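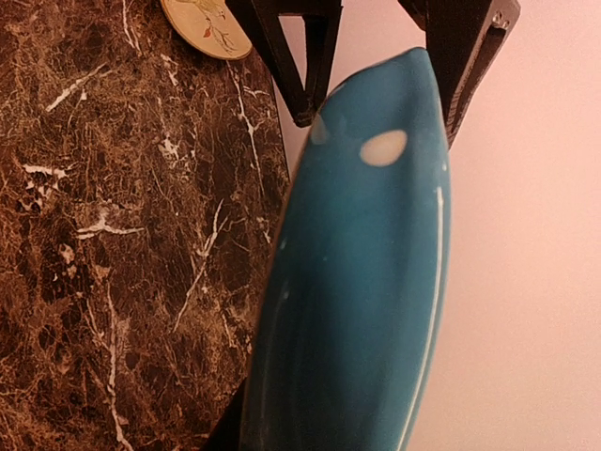 By the time I got to attempt 129 I was talking to the planner out loud, which my sister says is how it starts.

The job was simple on paper. Plirum wanted their arm in the Nenstead showroom to hold glazed pottery without scratching it, and I'd written the grasp code, so guess who got the keys. The trouble was shine. Every glossy curve threw a highlight, and my segmentation kept deciding the highlight was a hole. Once it put a whole canyon down the side of a teal piece and then politely refused to go near it!

So I cheated a little. I masked anything too bright, let the depth filter guess across the gap, and dropped the closing force to 15 percent. Then I hit enter and stopped breathing.

The fingers closed on the narrow end. The log said contact, contact, hold. I counted to 20 (out loud, again) and the slip estimate stayed flat.

Then a new line came up on the terminal, one I swear I never wrote.

"Not a hole."

I grepped all 636 files for that string. Nothing. I checked the branch from Lindsay, then the old Plesham build — nothing there either. It was past midnight and the heating had clicked off.

I sat down again and typed, feeling stupid, "No. Just light."

The cursor blinked for a while.

"Pretty," it said.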